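The Undecided Column

Last updated: 21st September

The survey had 30 items. Item 12 asked whether the town of Prasby should merge its council with that of Kistedmont, on a scale from strongly oppose to strongly support. The midpoint was labeled "no opinion."

I was paid to clean the data. Cleaning meant removing duplicates, recoding blanks, and checking that nobody had been entered as 212 years old. I did the work at night in the basement of the Mfinanga Building, where the heating ran on a timer set for other people.

In the first wave, opinion on the merger split evenly. In the second wave, six months later, every returned form from Prasby marked the midpoint on item 12. The other items showed normal variation. People still disagreed about taxes, schools, and the bus. I reran the import. I pulled the paper forms and compared them to the file by hand. The file was correct.

I wrote a note to the study director. The reply said that opinion can converge under stress and that I should flag the item and proceed.

I flagged the item. Then I read the margins, which we did not code. On the second-wave forms from Prasby, most people had written the same two words beside the question: "already done."

There was no record of a vote. I checked the county filings and the minutes for both councils. The Kistedmont minutes were complete. The Prasby minutes stopped in December, after a motion to adjourn that had been seconded and carried.

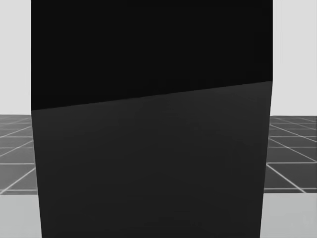

Black above, charcoal gray below.

I drove out by way of Prastcombe on a Sunday. The road signs for Prasby were in place and the distances on them were accurate. At the town hall a woman at the counter asked which council I wanted. I said Prasby. She gave me a form to request it.

The form had 18 items. I filled them in at the counter with the pen on the chain. The last one asked for my view of the merger, on a scale from strongly oppose to strongly support.

I marked the midpoint. She checked the form, stamped it, and put it in a tray with the others.

Comments

gridline: I code survey data for a living and the uncoded margins part got me. We box ours up unread too.

pell_m: Was the woman from Kistedmont? I read it twice and can't tell.

oatfield: Wanted one more scene at the counter. Good otherwise.

Contact | Copyright, all stories remain with their authors | Back to top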